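Section 4: Setting up the label printer and stock list

Read section 3 first if the Pliteo software isn't on your computer yet. Everything below assumes it is, and that you can log in.

4.1 Before you start

You need:
the printer and its power brick
the USB cable (short one, in the lid of the box)
one roll of labels, either size
your Prondale account name and password
a list of your shelves, even a rough one on paper

Leave half an hour. More if your shelves don't have names yet.

CAUTION: Do not plug in the USB cable before step 6 of the next part. Windows will grab its own driver and you will spend the afternoon getting rid of it.

4.2 Connecting the printer

1. Put the printer on a flat surface, back side reachable. You'll be back there a few times.
2. Open the lid — two tabs, one each side, press both and lift.
3. Take out the foam strip under the print head. Easy to miss, it's white.
4. Plug in the power brick. Close the lid. Switch on.
5. Wait for the light on the front to stop blinking.
6. Now the USB cable. Printer first, then computer.
7. In Pliteo go to Devices, then Add Printer. Pick the one that comes up. If two come up with the same name, take the one without "copy" in it.
8. Press Save. Not Apply. Apply forgets the setting when you close the program, this is a known problem and will be fixed in the November update.

Note: On a shared computer every user has to do steps 7 and 8 under their own log in.

4.3 Loading labels

1. Switch the printer off.
2. Lid open. Slide the two yellow guides apart.
3. Drop the roll in so labels feed from the bottom of the roll, printed side up.
4. Push the guides in until they touch the roll. Touch, not squeeze. Squeezed rolls print crooked.
5. Pull about a hand's width of labels out the front.
6. Close the lid till both tabs click. Switch on.
7. Press the feed button once. One label should come out and stop at the tear bar.

If it stops halfway across a label: hold feed for 5 seconds, let go, and it will measure the roll again. Wastes a few labels, that's normal.

A full roll of the small size is 2,000 labels. Pliteo counts down as you print but only if you tell it you changed the roll (Devices, then New Roll). Most people forget, then teh low roll warning never shows up.

CAUTION: The print head gets hot on long runs. Let it cool before cleaning or clearing a jam. No knives, no scissors, no screwdrivers on the print head. Scratches aren't covered.

4.4 Naming your shelves

Do this before you add any stock. Renaming later works but old labels will not scan until you reprint them.

1. Go to Places, then New Place.
2. Type the room first, then the shelf. Example: BACK-A, BACK-B.
3. Capital letters and dashes only. No spaces. No accents either — the customer who set up a room as Šindelář got a scanner error on every label and we had to rename the lot.
4. Keep it short. More than 22 characters and the barcode runs off the small label.
5. Press Save after each one. There is no save all.

Note: Drawers, bins and benches can be places too. Anything that stays put. Don't make a place out of a cart.

4.5 Adding your first items

Start with 6 items. Really, just 6. Print them, stick them, scan them, see if you like how it looks. Changing the layout now takes a minute.

1. Items, then New Item.
2. Name, place, count. The rest of the fields can wait.
3. Leave the Code box empty. Pliteo fills it in.
4. Save, then Print Label.
5. Wipe the spot clean and stick the label on something flat. Not over a seam, not round a corner.
6. Scan it. The item should open on screen.

Doesn't open? Check that the cursor is in the Search box. Still nothing, see 4.7.

If you already have a spreadsheet use Import instead, but the column names have to match ours exactly. There's a blank one under Help, then Templates. Copy your stuff into that.

CAUTION: Import overwrites. If an item has the same code as one in your file, the old count is gone and there's no undo. Back up first (File, then Backup).

4.6 Label styles

Three styles come built in. Plain is name and barcode. Wide adds the place. Testirik style has a big number and a tiny name, good for high shelves, recieved well by people who read labels from a ladder.

To make your own, copy one of the three and change the copy. The originals are locked.

Matte labels scan better than glossy under bright ceiling lights. Glossy ones hold up better to wiping. Pick one and stay with it, mixing means changing the darkness setting every time you swap rolls.

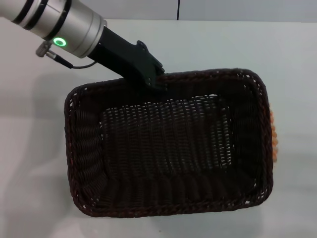
4.7 When it doesn't scan

Faint barcode: Devices, then Darkness, up one step. Print again.
White line through the barcode: dirty print head. Switch off, let cool, wipe with the pad from the box.
Scanner beeps, nothing on screen: cursor is somewhere else. Click Search.
No beep at all: scanner is flat or asleep. Charge it overnight.
Wrong item opens: two items share a code. Items, then Find Doubles.

Anything else, write to Mieke Boersma at the support desk. Put the printer's serial number in the subject line (sticker on the underside). The desk is closed Tuesday mornings.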